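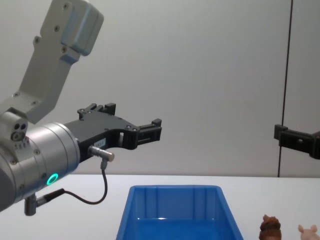 Wrist joint of the arm, green ring lit.

2022-07-07

Fines study, second wording round. Notes for myself and for whoever continues the coding in October.

Start with where we stopped. The question of the study is still the same: when people say a fine is "fair", do they mean the same amount for the same act, or the same pain for the same act? The two ideas go together very well until one driver earns ten times more than the other. Then people must choose, and I want to see how they choose and which words they use when they do it.

The file from Plenoteck came in the morning. 949 complete answers. I had ordered 800, so there are more than we paid for, and I have written to ask if we may use all. Until they answer, I work only with the first 800 by time of completion. I saved the full file separately and did not open the rest, so that I will not be tempted to pick.

The texts of the case, for the record. Version A: a man drives too fast past a school in Neleditz, no one is hurt, he gets a fixed fine. Version B: same man, same road, but the fine is calculated from his daily income. In both versions the reader learns what he earns, and in both there is a second man who did the same thing and earns much less. After it we ask "Was the punishment of the first man fair?" and "Was the punishment of the second man fair?" and then the open question, "Please explain in your own words."

The open question is the one I care about. The scales are necessary, but they tell me only that somebody pressed a button.

First look at the open answers. I read one batch slowly with a pencil, before any coding, as I always do. Things I noticed:

Many people do not talk about the fine at all. They talk about the school. "He could have killed a child." For these readers the amount is almost a side matter, they want him to lose the license. I did not expect so much of this. In the first round we had a country road and no school, and the answers were cooler and more about money. I am afraid the school is too strong. It pulls everything to danger and leaves little place for equality. On the other side, a case that makes no one feel anything will give us answers that nobody means.

The word "fair" is used in two directions by the same person, sometimes inside one answer. One reader in version B wrote: "It is fair that the rich one pays more but it is not fair to be punished for having a good job." I copied this sentence to the front page of the notebook. It should not be coded as confusion. I think this person sees the problem better than some of the literature I was reading in the spring.

A smaller group says that a fine is a price. If you can pay it, you bought the right to drive fast. They are against fixed fines, but they are also not happy with the income fine, they say it is only a higher price. They want something that can't be bought: hours of work, the license, one evening of talking with parents from the school. I have no code for this. The old code book has "prefers other sanction", but it throws these readers together with the ones who only want a harder punishment. These are different people and must be separated.

So, changes in the code book:

Code 4 becomes 4a (other sanction, harder) and 4b (other sanction, of another kind). If the reader asks for prison, it is 4a. If the reader asks for repair, apology or community hours, it is 4b. License is difficult. For now I put it to 4b when the reader gives the money argument, to 4a when only anger is given, and to "unclear" if there is nothing. I know that "unclear" will become a big box.

Code 7, "trust in the court", stays, but I move all remarks on tax declarations out of it. Several readers in version B write that the rich will hide their income and so the calculation will only hit honest people. This is an objection against how the rule works in practice, and a person can have it and still like the principle. It gets its own number, 11.

Code 9, "irrelevant", must be used less. In the first round I put there everything about the police, about cameras, about the mayor of Butero. Reading again, I think half of it was relevant. When somebody writes that the police only stop cheap cars, this is an argument about equality before the law, only from a different door.

Mushi. The script runs again after the update, but it splits words with an apostrophe, so "don't" comes out as two pieces and the negation is lost in the count. "I don't think it is fair" was put together with the ones who think it is fair. I found it only by luck, when I looked up the most angry answer in the file and it was marked as satisfied. Fixed by replacing all the apostrophes before the split. There are two kinds of apostrophe in the file, the straight and the curved, both must be replaced. The word list from the first round should be made new with the same fix, the old one can't be trusted for anything with a negation. I put a note into the folder also.

Test coding: I coded 35 answers by hand with the new book, then closed the file, had lunch and a walk, and coded the same answers again in another order. I disagreed with myself on 5. Four of them are between 4a and 4b and the license. The last one is an irony: "Poor man, I hope he can still afford his second boat." First time I took it as sympathy (it was early), second time as what it is. I don't know how to write a rule for irony. Maybe only: if you suspect irony, mark it and leave it for the other coder.

Disagreeing with myself on the license question means that two different people will disagree much more. The rule must be better before somebody else codes. A possible one is to look for what the license is supposed to do in the answer. If it should stop him from driving (protection), if it should hurt him equally as it hurts the poor man (equality), or if it should simply hurt. Three purposes, and the sanction is the same. It may be that the whole code book should go by purpose and not by sanction. This would be more work, but it fits better to the research question, where I never asked which punishment people like, I asked what they find fair in it.
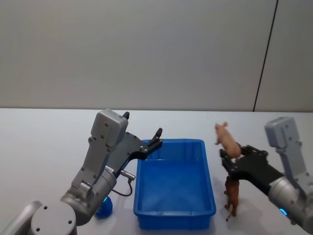 Anneli Partanen answered on the shared page that she would go by purpose from the beginning, and that she would also throw out the school. Her words: "With the school you are measuring fear. A parent will never discuss percent of income with you, and he is right. Put the man on an empty road at night and ask again. If people still want him to pay more than the other one, then you know it is about equality." She also asks why we tell the reader the job of the first man. In our text he is a dentist. People have opinions about dentists.

She is right about the dentist. I counted quickly with Mushi and the word "dentist" appears in many answers where it has no business to be. We should give only the income. I took the dentist from the first round without thinking, where it was put so that the text sounded like a newspaper.

On the school I am not convinced. An empty road at night makes a clean case, but then many readers ask why there is a fine at all, and this was exactly the trouble with the country road. The punishment must look deserved before one can discuss if it is equal. I replied with a middle suggestion: a town street in the daytime, people on the sidewalk, no school, no children mentioned. Neleditz may stay as the name of the town. I also suggested that we keep a small group with the school text, so that the two rounds can be compared and the money for this round is not lost.

Another thing that came up in this exchange, and I write it down before I forget it. We ask about the first man and then about the second man, always in this order, rich and then poor. The reader has already decided about the rich one when he comes to the poor one. Probably the second answer is often only a comparison with the first. The order should be changed for half of the people. I can't correct this in the present file, it must be written in the limits section plainly.

What I do not know how to handle: the readers who answer from their own fine. There are quite some. They tell the whole story, the street, the officer, the weather, how long they had to pay it in parts. One woman writes that the fine was the food money of that month and that her boss, caught on the same corner, told it as a joke at work. These are the richest answers of the file and they hardly answer our question about the man. For now I give them code 12, "own case", in addition to any other code, and I keep the full text. No quoting before we checked what the consent form says about quoting. The sentence from my front page has no personal detail, but the same applies to it.

Open points:

Ask Plenoteck again about the extra answers, and whether their panel has people who took part in the first round. If yes, I want them marked.

Rewrite code book by purpose. Draft: protection, equal burden, equal amount, repair, desert, message to others. Desert and message to others will be hard to separate, "he must learn his lesson and so must the rest" is typical.

New text, street in the daytime, no dentist, order of the men changed for half.

Word list of first round to be made again with the apostrophe fix. Replace the tables in the Butero talk also, slide with the negations is wrong.

Consent form: find the signed version, the one in the folder is a draft and the paragraph on quotations is still yellow.

Tomorrow I begin with the word list.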